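Courses > Mobile Manipulation Lab > Handouts > Unit 5

Unit 5: Wrist Views and Cloth on a Bed
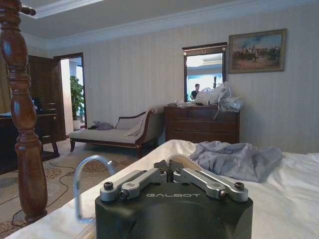

Fig. 5.1. Wrist camera view over the bed. Fingertips side by side, crumpled blue-gray cloth on the far side.

5.1 Purpose

Units 1 to 4 used rigid blocks on a bare bench. Unit 5 moves to fabric in a furnished bedroom. The task for the class project is to pick up a loose cloth from a bed and set it down inside a marked area without dragging the bed cover along. Each group submits a labeled log and a two-page report.

5.2 What the wrist camera gives you

The wrist camera is fixed with respect to the gripper body. The housing, the linkage bars and the fingertips therefore stay near the bottom of the image, and the room moves behind them. In Fig. 5.1 the gap between the fingertips is narrow. Record the gap from the encoder log and do not estimate it from pixels.

Mask the gripper before running the segmentation step. The silver bars pick up highlights that the edge detector will report as folds. Use the mask file supplied with Unit 3 and check it against your own first image. If the camera bracket has been touched, redo the mask.

5.3 Separating cloth from cover

The bed cover and the target are both wrinkled. Texture alone will not separate them. Color does most of the work in Fig. 5.1, where the cover is white and cream and the target is blue-gray. Note two trouble spots:

- The ridged beige trim just behind the fingertips gives a strong edge that does not belong to the target.
- The smooth, bright part of the cover at the right has little texture, and stereo matching is poor on surfaces of that kind.

Work in the Lab color space. Threshold on the b channel first, then clean up with a 5 by 5 opening. Keep the largest connected region in the bed area only. Without that limit, gray upholstery and wallpaper across the room can pass the threshold.

5.4 Choosing a grasp point

Use the Kolář fold score from the lecture. It ranks points by local height and by the angle of the ridge to the finger closing direction. Discard any candidate within 8 mm of the region boundary. Approach along the wrist axis, stop at contact, close, and lift straight up before any sideways motion.

A closed gripper with no change in finger effort counts as a miss. A lift that brings up the cover counts as a failure, even if the target comes with it.

5.5 Data

The Nevora set for this unit holds 2,936 wrist images. Of these, 2,882 have usable masks; the others are listed in the exclusion file and must not be used for tuning. Do not shuffle images across runs when you make the split.

5.6 Report

State the threshold values, the mask version and the split. Give misses and failures in separate columns. Plots need axis labels with units. Reports are due at the end of April through the Pandstead course page.

Related handouts
Unit 3: Camera Mounting and Gripper Masks
Unit 4: Contact Detection from Finger Effort
Unit 6: Folding on a Flat Surface
Lustallow Simulator: Setup Notes
Lab Safety Sheet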